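Chapter 4
Building a Hand-Held Gripper in the Shared Workshop

Chapter 3 dealt with the choice of a workspace and the safe use of hand tools. The present chapter turns to the first complete build of the course, a two-fingered gripper held and operated by hand. The design follows the Jembridge pattern, which was prepared for members of the Lalldale shared workshop and may be built at home by a careful beginner. Readers will need the printed parts listed in Appendix B, a small screwdriver and a clear work surface at least 300 millimeters deep.

A gripper is judged by how it holds ordinary things. Flat-sided blocks are easy to grasp and teach the builder little. Rounded objects place greater demands on the fingers, and for this reason a computer mouse is used in the exercises of this chapter.

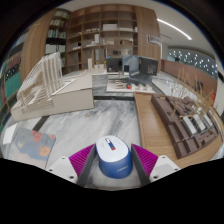 Reading time: 17 minutes

The ribbed pads are the parts that meet the object. They are made of flexible material and are backed by flat finger plates, which angle inward so that the object lies between them in a V-shaped channel. Screw holes are provided in the white plastic housings outside the plates. Before the housings are closed, the builder should check that both fingers move freely and meet at the center line.

Section 4.1 covers the preparation of the printed parts. Section 4.2 describes the fitting of the plates and pads, and Section 4.3 sets out the holding exercises. Readers who are working from the earlier Mundov pattern should consult the table of part numbers at the end of the chapter before they begin.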